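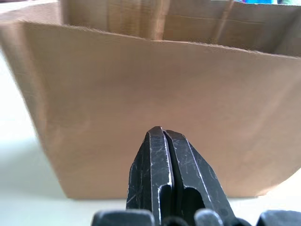
The gripper and an open box, seen from the wrist camera.

Helpers wanted for a home-built robot arm, Skonamley workshop

I am looking for two people to join a robot arm build in the shared workshop at Skonamley. The work is unpaid. Parts, tea and bench fees are covered.

The arm is called Brostix. The job it is meant to do is pick small parts out of open cardboard boxes and put them in the right tray for the other workshop members. The frame, the motors and the gripper are built and fitted. The fingers are scratched but sound and will stay as they are for now. What remains is mostly software, wiring and a lot of patient testing.

Helper 1: control and camera
You would take over the code that moves the arm from the wrist camera's view. It is written in Python and runs on an old desktop PC. The main fault to fix is judging the distance to the front wall of a box, as plain brown card gives the camera little to go on. You should have written code for a moving machine of some kind before. A school or hobby project counts.

Helper 2: wiring and test runs
You would tidy the cable run along the arm, fit a second stop button and keep the test log. You need to be able to solder and to write down what happened in a way the rest of us can follow. No coding needed.

Time
One evening session a week from 6 to 9 pm, for 13 weeks, starting in May. Please apply only if you can make most of them. Some work can be done at home if you prefer.

Practical points
The workshop is on the ground floor, with step-free access from the yard. Helpers must be 18 or over. Everyone does the workshop safety talk before touching the arm, including people who have used one elsewhere. The code and drawings will be shared freely at the end with all names on them.

To apply
Send a few lines on what you have made and which role you want to Ilham Ouazzani, care of the Skonamley workshop, marked "Brostix 2419". Photos of past work are welcome. No CV, please. I will reply to everyone within seven days, and you can come and see the arm running before you decide.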